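Evier (entertainer)

Evier is the stage name of a singer and occasional television panelist from Drevholm. The name is pronounced in at least two ways, and the performer has answered to both on live radio. Evier's birth name and birthday have never been made public, which has not stopped several fan sites from assigning a zodiac sign.

Early life

Evier grew up in Drevholm, a ferry town whose other exports are rope and smoked fish. Interviews given over the years place the family home above a bakery, next to a bakery, and in a street with no bakery. The first known public performance came at age 18, in a hotel bar in Grinadport, where the set list consisted of 4 songs played twice.

Career

The debut album, Chiriac, was recorded in the off-season and named after the hotel where the band was staying. Reviews were kind about the drumming. The second single, "Breakfast Standing Up," did far better than the album it came from and was used for two years as the closing music of a regional cooking program. Evier has described the song as a breakup ballad. Most listeners believe it is about fruit. 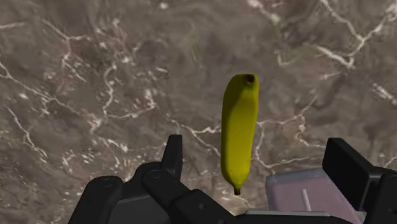 A banana.

A tour of 50 dates followed, of which the last five were moved to smaller rooms. The Grinadport show is still discussed by those who were there, mainly for its length. Two further albums appeared at long intervals, the second of them with no singing on it, and Evier then moved into television as a regular on a quiz panel. Viewers voted the singer the panel's most relaxed member, an award that had not existed the season before.

Personal life

Evier was married for five years to a fellow musician from the Chiriac sessions. The wedding was announced by the record label and the divorce by the drummer. Neither party has spoken about the split in detail, although both released a song called "The Good Saucepan" within the same month - the versions do not agree on who kept it.

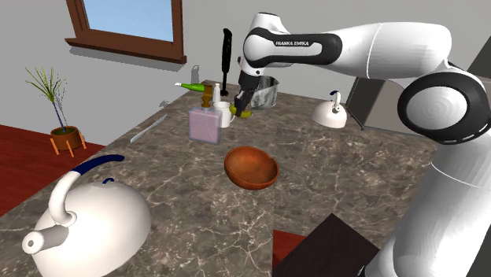
Since the divorce Evier has lived outside Grinadport and has been linked in the press to a yacht broker, a weather presenter, and the yacht broker again. No children are known. Estimates of the performer's net worth circulate widely online and differ from one another by the price of a large house.

Later activity

Evier left the quiz panel in December, citing a wish to write. A memoir was promised for the spring and then for a different spring. The publisher's catalog continues to list it, with a cover but no page count.

See also

Music of Drevholm
Chiriac (album)
"The Good Saucepan" (disambiguation)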